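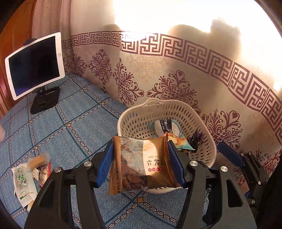

*A snack packet marked TAO REN, with a white plastic basket behind it.*

2020-09-21

Progress report on the Plodthorpe snack packaging collection, second stage

We've had a wonderful few months! When we last wrote, in April, the collection was still in the boxes it came in, and now 1448 wrappers, pouches and paper bags are cataloged and in sleeves. The grant covered the sleeves, the flat storage drawers and a secondhand scanner from Flavetti, which is slow but very kind to foil.

The whole collection comes to 2632 items, so there's plenty left. Sweets and chewing gum are finished. Nuts and dried fruit are well underway, and potato chips will come last, as the big bags need to be cleaned of oil before they can go in with anything else.

The Muñoz gift has been the real treat. It came as 54 envelopes sorted by the town where each snack was bought, and we've kept that order in the catalog — it shows how one maker's design changed from place to place, right down to the shade of the border. We'd never have spotted that if we had filed everything by brand.

Translation is behind. Labels in languages we don't read are entered with whatever Latin text they carry, and the rest is marked for later. Flirnelby Library has offered us desk space and dictionaries, and we'd like to move the unspent travel money over to pay for reading help. Please let us know if that's all right.

Next up:

- finish nuts and dried fruit
- buy 4 more drawers (quote to follow)
- put the first scans online, starting with the gum

The drawers are the only item that may run over, and we'll send the quote before ordering.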